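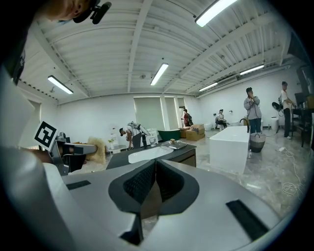 Why does the white layer come back so soon after I clean the faucet?

Because the water is still standing there. Every drop that dries on the metal leaves its minerals behind, and if you clean only at the weekend, the drops have had many chances. Wiping the faucet dry in the evening does more than a second bottle of cleaner.

Living with hard water
By Ileana Chiriac

When I moved to Elirthorpe, I believed that my kettle was broken. It made a noise like small stones, and on the tea there was a thin skin that I had never seen in my mother's house. My neighbor Virgil Pană looked inside, laughed a little and told me to buy vinegar. I have lived with hard water for eight years now, and I have made most of the mistakes that can be made with it.

Limescale is a simple thing. Rain goes through chalk or limestone, takes some of it along, and arrives in the pipes looking perfectly clear. When the water is heated, or when it dries, the mineral becomes solid again. This is the reason why the kettle and the shower head suffer first, and why the cold tap in the garage can look good for years.

An acid dissolves it. White vinegar is enough for a kettle: fill it half with vinegar and half with water, bring it to warm, switch it off and go away for an hour. Citric acid powder does the same work and smells of nothing. I keep a jar of it under the stairs and use two spoons for a liter. For the shower head I tie a small bag of the mixture around it before breakfast and take it off before lunch.

There are surfaces which do not forgive this. Marble is made of the same material as the scale, so the acid eats both. I learned it on a windowsill, where I left a wet cloth with vinegar for one afternoon in May, and the dull spot is still there under a flower pot. Natural stone, enamel of older type and some colored metal finishes should be cleaned with mild soap only. And please never put vinegar together with bleach, also not one after the other in the same bowl. The gas is dangerous.

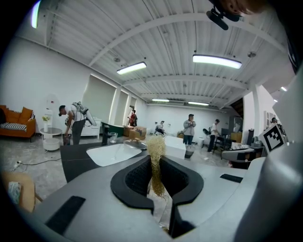
The line where the faucet meets the basin is the most difficult place, as the scale there is old and hard and a cloth passes over it. First it must be made soft. I lay a strip of paper towel with citric acid around the base and leave it for twenty minutes, if the finish allows it. Then comes the scrubbing, and for this the fibers should stand close together. Thin ones that have become tangled, like the yellowish bundle in the photo with its fluffy top and the loose strands at the bottom, go in all directions when you want them to go in one. For a narrow line I prefer an old toothbrush with the bristles cut short. Steel wool I do not use at all, because the scratches give the next scale a place to hold on.

What about the special products? I bought a bottle of Nuvuma, a gel from the shop on Radu Street, and tried it beside my jar of powder on the glass door of the shower. The gel stays better on the vertical glass, this I must admit. On the kettle I could see no difference. I continue to buy it for the door, and a 600 ml bottle lasts me the whole winter.

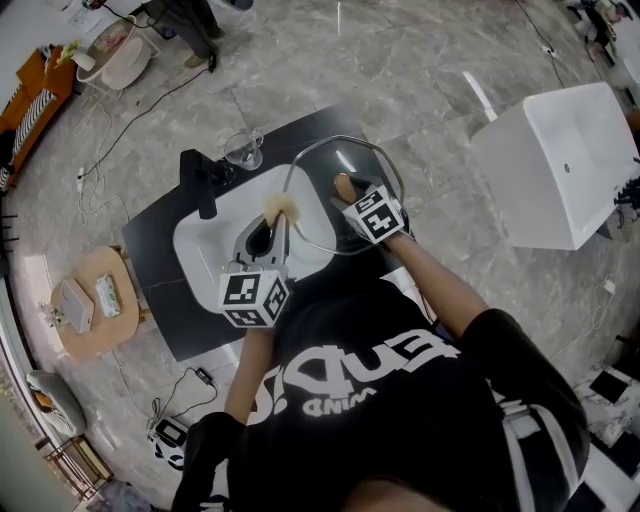

Imtiaz Wijesinghe wrote to me after my last column that I worry too much about the surfaces and too little about the machine. In his opinion the washing machine is where hard water costs real money. He had his old Trokberg opened for a repair, and the heating element was, in his words, "dressed in a gray coat." He now runs an empty hot cycle with citric acid every three months, and he measures the detergent according to the table for hard water, which he had never read before.

I think he is right, and I have since done the same with mine. The first time, small white pieces came out with the water and I had to clean the filter twice. Look in the manual before you begin, as some makers accept only their own descaler while the guarantee is valid.

A water softener is the bigger answer, and a bigger expense. Zamfira Văduva had one installed below her stairs. She is happy with her glasses, less happy with carrying the salt. The kitchen tap she left on the untreated water, for drinking, so her kettle still gets its vinegar like everybody's on our street.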